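# Zentrale Anmeldung und Postfachumzug im Lehrlabor Itstead

Projektbericht, Modul Systemadministration, Wintersemester

## 1 Ausgangslage

Im Lehrlabor Itstead wurden Benutzerkonten bis zum Beginn des Projekts lokal auf jedem Rechner geführt. Passwörter mussten je Gerät geändert werden, E-Mail lief über ein Sammelpostfach mit gemeinsamem Kennwort. Eine Zuordnung von Nachrichten zu einzelnen Personen war damit nicht möglich. Ausgeschiedene Mitglieder behielten den Zugang bis zur nächsten Kennwortänderung.

Ziel der Arbeit war die Einführung persönlicher Konten mit zentraler Anmeldung sowie die Überführung des Sammelpostfachs in persönliche Postfächer. Als Plattform war Trovska vorgegeben, das am Standort Veltthorpe bereits in Betrieb ist. Nicht Gegenstand der Arbeit waren Druckdienste und Dateifreigaben.

## 2 Anforderungen

Die Anforderungen wurden mit der Laborleitung abgestimmt:

- ein Konto pro Person, keine gemeinsam genutzten Kennwörter
- Kennwortrücksetzung ohne Eingriff der Administration
- zweiter Faktor verpflichtend für Konten mit Verwaltungsrechten, sonst optional
- Abruf über IMAP mit Transportverschlüsselung
- Sperrung eines Kontos innerhalb eines Arbeitstages nach Meldung

Die Mindestlänge der Kennwörter wurde auf 10 Zeichen festgelegt. Ein erzwungener regelmäßiger Wechsel entfällt, dafür wird jedes neue Kennwort gegen eine Sperrliste geprüft.

## 3 Umsetzung

### 3.1 Namensschema

Verwendet wird das Schema `vorname.nachname`, Umlaute werden aufgelöst (ä zu ae, ß zu ss). Bei Namensgleichheit wird eine laufende Ziffer angehängt. Künstlernamen und Kürzel sind nur als Alias zulässig. Der Anmeldename bleibt bei einer Namensänderung bestehen, die neue Adresse wird als Hauptadresse eingetragen und die alte als Alias weitergeführt.

### 3.2 Anlegen der Konten

Die Konten wurden aus einer CSV-Datei importiert. Insgesamt waren 31 Konten anzulegen. Der Importaufruf lautete:

```
trovska-import --input konten.csv --domain lab --dry-run
```

Nach dem Probelauf wurde der Befehl ohne `--dry-run` wiederholt. Sechs Datensätze wurden im Probelauf abgewiesen. Ursache war in allen Fällen eine falsche Zeichenkodierung der Quelldatei (ISO 8859-1 statt UTF-8). Nach der Konvertierung lief der Import ohne Fehlermeldung durch.

Die Erstanmeldung erfolgt über einen Einmal-Link. Beim ersten Aufruf sind ein Kennwort zu setzen und eine Wiederherstellungsadresse anzugeben. Eine Telefonnummer wird nicht abgefragt.

### 3.3 Umzug des Sammelpostfachs

Der Bestand wurde mit dem Migrationswerkzeug Srisuk übertragen. Das Werkzeug liest beide Seiten über IMAP und gleicht die Nachrichten anhand der Message-ID ab. Nachrichten ohne Message-ID werden standardmäßig übersprungen und mussten mit einer gesonderten Regel (Prüfsumme über Kopfzeilen) behandelt werden.

Die Zuordnung zu Personen erfolgte über Filterregeln auf Betreff und Absender. Nicht zuzuordnende Nachrichten verblieben in einem Archivordner mit Lesezugriff für alle. Der Umschalttermin lag auf einem Mittwoch außerhalb der Laborzeiten. Das alte Postfach wurde anschließend auf Weiterleitung gestellt.

## 4 Tests

Getestet wurden Anmeldung, Rücksetzung, Versand und Empfang sowie die Sperrung. Von den neun Testfällen wurden acht im ersten Durchgang bestanden. Der verbleibende Fall betraf die Rücksetzung: Der Link war nach Änderung der Wiederherstellungsadresse weiterhin für die alte Adresse gültig. Das Verhalten ließ sich durch die Option `invalidate_on_change` abstellen und wurde danach erneut geprüft.

Die Rechneruhren müssen für den zweiten Faktor synchron laufen. An einem Arbeitsplatz wurden gültige Codes abgewiesen, bis der NTP-Dienst neu konfiguriert war.
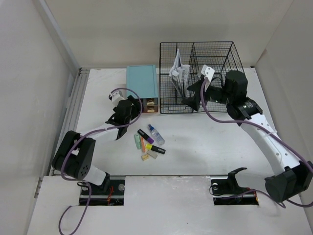 *Abb. 1: Arbeitsfläche mit zwei Roboterarmen, Schubladeneinheit und Drahtkorb*

## 5 Offene Punkte

Die Sperrung ausgeschiedener Mitglieder wird weiterhin manuell angestoßen. Ein Ablaufdatum je Konto ist in Trovska vorgesehen, wird im Import aber nicht ausgewertet. Es müsste nachträglich über die Verwaltungsschnittstelle gesetzt werden.

Für den Archivordner fehlt eine Löschfrist. Vorgeschlagen wird eine Aufbewahrung bis zum Ende des folgenden Semesters, die Entscheidung liegt bei der Laborleitung.

Die Filterregeln aus Abschnitt 3.3 liegen im Projektverzeichnis unter `migration/regeln`. Vor einer Wiederverwendung am Standort Veltthorpe sind die Absenderlisten anzupassen.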